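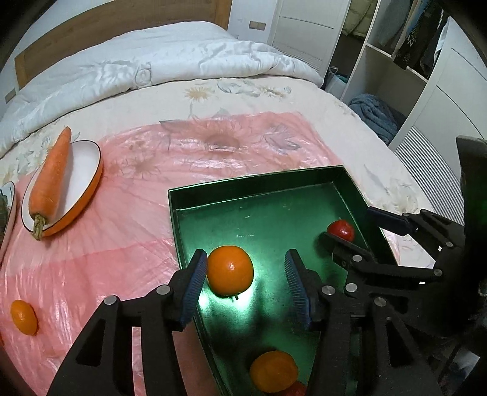
# Virlow produce tray and sheet set: two months in and I'm still happy

I bought the Virlow set in May, mostly for the tray. It comes as a dark green rectangular tray and a big translucent pink plastic sheet to go under it, and I paid $14 for the pair at Fourie, the little housewares place near my bus stop. I would have paid that for the tray alone!

I should say how I use it, so you can judge whether any of this applies to you. I split a big fruit and vegetable order with my neighbor Anathi Mabuza, and everything gets sorted on the bed. Sheet down over the bedspread, tray in the middle, plates off to the side for the long stuff and the leafy stuff (carrots and greens have never belonged in a tray, in my opinion). Then we go through it all and decide who gets what.

## The tray

I love this thing. The shape is so simple that there isn't much to go wrong: flat floor, straight sides, open top. A couple of mandarins and a tomato or two sit in there with plenty of room between them, and you can get at any one of them without knocking the rest around.

The color was a surprise. I picked green because it was that or a sad beige, and now I wouldn't swap it. Oranges and tomatoes really stand out against it, and I spot a soft patch much faster than I used to when everything was piled in a mixing bowl.
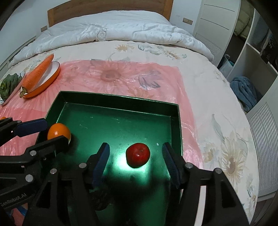 The sides are also good for stopping runaways, and anyone who has sorted fruit on a mattress knows that a round apple will head for the lowest point the second you lean on the edge. Mine stay where I put them.

The glossy inside wipes down in seconds with a damp cloth. It does mark, though. I have a few little white scuffs on the floor of mine already, and the shine makes them easier to see. They don't catch on anything and I've stopped noticing, but if you like your things to look new forever, a matte one would suit you better. The shine also throws light back at you under a bright lamp, so I tilt mine a bit.

## The sheet

A nice bonus. It covers most of my bed with some mattress left over at the headboard end, where the comforter gets shoved. I can still see the flowers on my bedspread through it, in a pink sort of way, and I find that very cheerful.

It wrinkles. Oh, does it wrinkle. I've tried rolling it, folding it and hanging it over the shower rod, and it goes down crumpled every time. The upside is that the creases give loose fruit something to settle against, so I've quit smoothing it. I put the overflow straight on the plastic, usually the bigger oranges, and they behave pretty well.

Cleaning is easy. Shake it out over the tub, wipe it, done. I wouldn't cut anything on it. 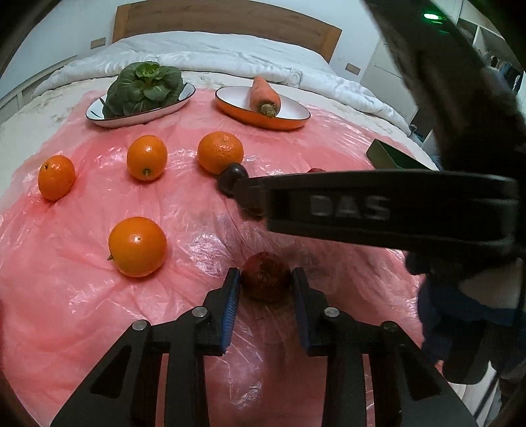
## What I'd change

- I'd like handles on the tray, or even a lip. Carrying it full to the kitchen takes both hands and some attention.
- A second, smaller tray in the set would be wonderful. Kumquats and plums get lost next to full-size oranges.
- The sheet could come on a roller. Please, Virlow.

## Compared with the Relis one

Anathi has the Relis tray, with the dividers, and we've used them side by side. Hers is sturdier and the dividers are handy for small things, but a large orange won't fit in any of the sections, and she ends up scrubbing the corners with an old toothbrush. She likes it fine. She has also borrowed mine twice.

## Would I buy it again?

Yes, and I already have, as a housewarming gift for my friend Rodrigo. I went back to Fourie for it and they still had the green.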